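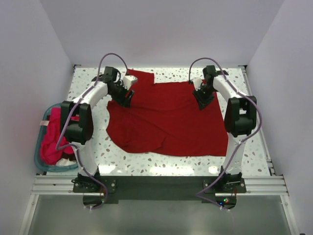
December, 4:10 pm, shop

Uplights for the Plotholm reception. 17 units out of the cases, 2 dead on arrival. One is just the fuse. Other one smells burnt, tagged it, goes back to Gesirlow.

Amber still looks green next to the Alaoui bars. Dropped green to 10 on the desk and its closer. Liam says fine from the dance floor, I say the bride's mother will be standing right next to one. Leave at 10 for now, check again with the room lights down.

Monogram gobo -- wrong way round in the holder. Flipped it. Focus soft on the left edge, can't get both sides sharp at that throw. Try the longer lens.

Wireless: channel clash with the DJ's mic receiver again. Moved ours, no dropouts through the whole first dance cue. Didnt test with the doors shut.

Case lock code is 3745 now, Tiago changed it. Tell Bistow before they pick up.

To do
- gaff, white
- spare fuses
- charge everything tonight, not tomorow
- ask Tiago Sampaio re: load-in door, stairs or ramp??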